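Do You Really Need the Little Oven

My sister-in-law bought one first, then my neighbor Arnar Kirkegaard, and by July I was the only person on our street still heating a full-size oven to brown four pieces of bread. Everyone had the same speech. It heats up in no time. It saves money. You'll never use the big one again. I have heard this speech before, about a bread machine and a rice cooker and a thing that spiralized zucchini, and all three are in the basement.

So I held out, and then I gave in, and now I've had a countertop toaster oven for long enough to complain about it properly.

First the money. I don't believe anybody who tells me what they save on electricity with one of these. Arnar had a number for me the first week, which he got from a calculator on a website called Perus that also wanted to sell him a new fridge. My power bill went down a little the first month. It was also the month we were away for nine days. Draw your own conclusions, but I wouldn't buy one for that.

Then the counter. Every review I read said "compact." Compact compared to what? It takes up the stretch where I used to roll out dough, and then you have to remember that the door folds down toward you and wants its own space in front. With the door open I have nowhere to put a cutting board. I measured the body before I ordered and didn't think about the door at all, and I'd bet most people do the same.

The speed, I'll grant, is mostly true. Toast is not faster than in a toaster. It's slower, whatever they say, and the first side is always ahead of the second. But a baked potato for one, or leftover pizza, or a small tray of vegetables, yes. Those are easier, and in summer the kitchen stays bearable. I did a pan of peppers on Sunday and didn't have to open a single window.

What I don't buy is the talk about never using the big oven again. A chicken of any decent size sits too close to the top and burns before the leg is done. I tried cookies and got 3 good ones in the middle and a ring of dark ones. My friend Hanne Kvaran swears by turning the tray halfway through, so I did that, and got a slightly different ring.

And the cleaning! The recipe people leave this out. Crumbs I can live with. It's the grease that gets up the side walls, where the metal starts out smooth and lovely and then goes a sort of freckled brown if you leave it. I bought a spray from Gritarora that promised to lift baked-on fat in 30 seconds. It did not. I gave it an hour and it still did not. What works is boring: let the oven go completely cold, unplug it, pull the rack, and use a soft sponge with dish soap and warm water, wrung out well so nothing drips down inside. Then again. Then dry it. The rack can soak in the sink while you do the walls. I keep anything scratchy away from the glass, having already ruined the door of a previous oven that way.

The hinges are the part I'd skip if I were lazier. Stuff collects around them and an old toothbrush is the only thing I've found that gets in. I also wipe the inside of the door every couple of uses, and I've given up expecting the glass to look new. It gets streaks. I have tried vinegar, I have tried newspaper, and I have tried not caring, and the last one has the best results so far.

People ask about liners. I don't use them. My manual says not to cover the floor of the oven with foil, and I follow it, even though there's a whole shelf of foil things at Dalsgaard that suggests plenty of people don't. Check what yours says. For anything that drips, I put a small tray under it and wash the tray.

Would I buy it again? Probably, but a plainer one. I use two settings. Mine came with more than that and I could not tell you what half of them do differently. If you cook for one or two and your counter has the room (measure with the door down, please), it's a decent thing to own. If you cook for five, keep your money. And if somebody gives you the speech, ask them when they last cleaned theirs.

I'm told the next thing is an air fryer. Arnar has already ordered his.

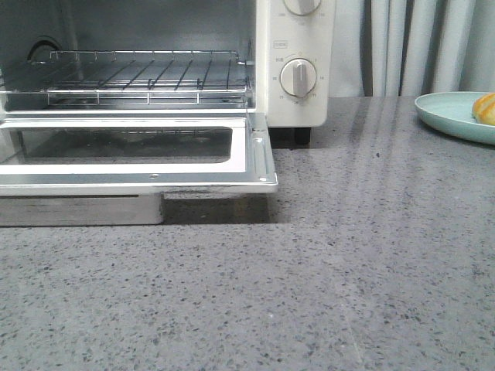 Door down, rack in, nothing cooking. Look how much counter that door wants.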